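Clendelwood Home & Fix-It List
Subject: Re: [homefix] landline corner, too many cords
Message 2709 in archive

Hi all,

I'm replying to the phone corner post from Thursday, and I'm leaving the original in so the digest people can follow along:

> I finally gave in and put a landline back in the living room (cell
> reception at our end of Clendelwood is terrible, as you all know). So now
> there's a phone on a little table and what looks like a bowl of
> spaghetti behind it. I have a phone wire, a power cord, a curly cord,
> another power cord, and a brick on the floor that I keep kicking.
> Do I get one of those cable boxes? Staple everything to the
> baseboard? The table is small and round so nothing lines up with
> anything. Also my vacuum hates me.
> Would love to hear what others did.

Oh boy, do I feel this one! I've got pretty much the same corner: small round side table, phone, jack in the wall, sofa on the other side. I've been fussing with it off and on since August and it's still a work in progress, so please don't take any of this as expert advice. I just have opinions.

First, please don't staple. I stapled a phone wire in our old place and went straight through it, and then spent a whole evening blaming the phone company. If you want something on the baseboard, use the stick-on clips. I got the Bevia ones from Humphreys, in the aisle with the picture hangers, and they hold fine on painted wood as long as you wipe off the dust first (I skipped that part the first time and they were on the floor by breakfast).

Second, figure out which wire is which before you buy anything at all. In my corner there's a thin black one plugged into the jack on the wall, and then a thick coiled one that comes down from higher up and keeps going to the floor. From the sofa they look like one big mess. Up close they're two separate problems, and the thin one is much easier to deal with.
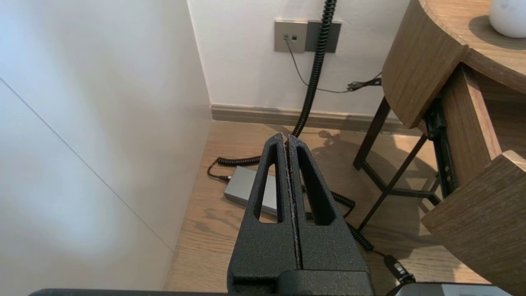
Can the phone wire and the power cords be bundled together in one wrap?

They can share a wrap for a short distance, but I'd keep them apart where it's easy to. On an older corded phone you may get a bit of hum if they run side by side for a long way, and it's also a pain when you want to unplug just one.

OK so, what I'd do, in the order I'd do it if I were starting over. I did it in a much dumber order.

1. Unplug everything and label it

Masking tape and a pen. Fold a bit of tape over the cord near the plug end and write PHONE or LAMP or whatever. I also put one on the other end, and I'm so glad I did, considering how many identical black cords we own.

2. Decide what lives on the table

A small round top fills up fast. Mine gets the phone (an old black and cream one with rows of buttons, I love it) and one little round white thing next to it, and I try to stop there. The phone goes toward the back so the curly cord can spill onto the tabletop and not over the front, where somebody's sleeve will catch it. If your table has a drawer, use it for the pens and notepad. Leave the back inch or two of the tabletop free so the cords can drop straight down behind it.
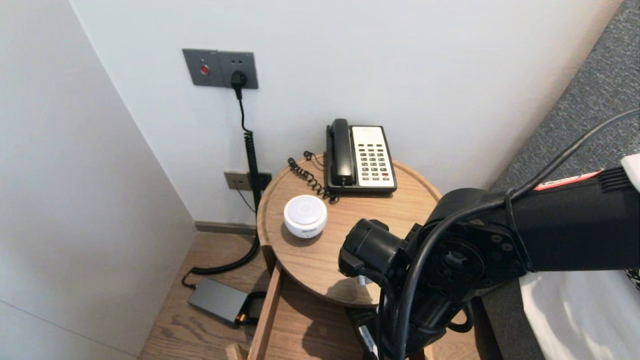
3. Get the brick off the floor

This was the big one for me. A power adapter lying flat on the floor is going to get kicked, vacuumed, or buried in lint. If your table has a low shelf or a frame down near the floor, that's a good spot for the brick. Don't wrap it in anything and don't shove it under a cushion — those things need some air. A loop of that soft hook-and-loop tape around the frame will hold one just fine. I bought a 14-foot roll and I'm still using it.

A coiled cord will try to pull the brick right back off the shelf, by the way. Coils want to spring back. Give it a little slack on both sides, or pick a straight cord for that run if you have one.

4. Then, and only then, shop for a cable box

I had the big Amell box sitting in my cart for weeks, and I'm happy I never bought it. It's a rectangle. A round table does not want a rectangle under it! You end up with a corner poking out, and you bang your toe on it, and then the table doesn't sit flush in its spot anymore. If you've got a straight console table, sure, go ahead. For a little round one I'd use what the table already gives you. Measure the low shelf before you decide anything, and look at it from straight above, which is a view I never bother with and should. I found a surprising amount of usable space down there once I leaned over and looked.

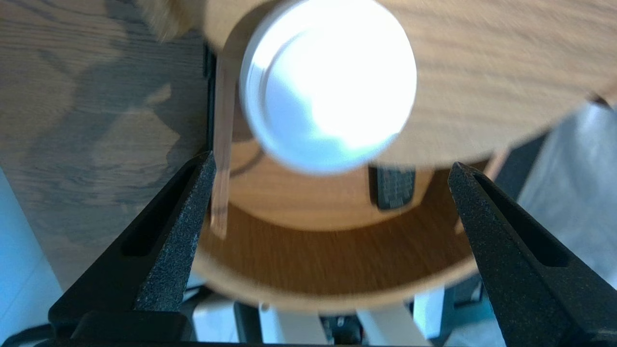 Tabletop and the curved lower level, seen from above.

The small flat things can go down there too, so the top stays clear for the phone. I go back and forth on this. Anything lower down collects dust, and I'm not the kind of person who dusts a bottom shelf. But I'm even less the kind of person who puts a drink down carefully next to a telephone, so low it is.

5. Leave a path for the vacuum

Look at your corner from floor level. I mean really get down there, cheek to the boards. I thought mine was pretty tidy until I did that. Anything looping across open floor will get eaten, so if a cord has to cross, run it along the wall side of the legs and clip it to the baseboard. And while you're down there, check the feet on your table. Those little pads are worth having on a wood floor, and they do fall off, usually when you drag the table out to get at the jack. Lift it instead, it weighs nothing.

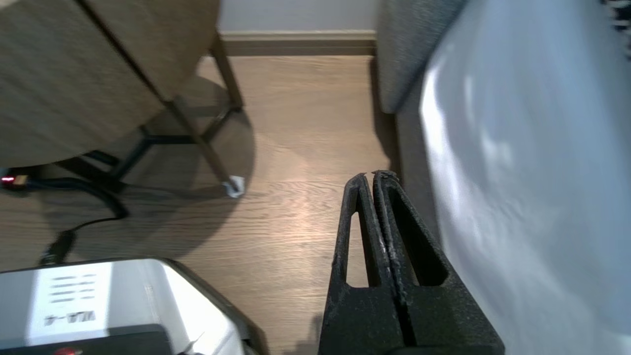
Under the table at floor level, with a cable looping across the planks.

As for your vacuum hating you, there's a long thread on that already, message 644 I think, and a shorter one at 491 that's mostly about rugs but has a good bit on cords near the end. Both are worth digging up.

Two questions back at you. How far is your jack from the table? If it's right behind, swap the phone wire for a short one and half your spaghetti disappears. And is the second power cord for something you use every day? I found one in my corner that was plugged in and feeding nothing whatsoever. I'd been dusting around it for months.

If anyone has found a nice short phone wire in a light color, please post where. Humphreys only had black and a very shiny ivory when I went, and I'm not sure I can live with the ivory.

Good luck, and send a picture when you've wrangled it!

--
To leave this list or switch to the daily digest, reply with LEAVE or DIGEST in the subject line.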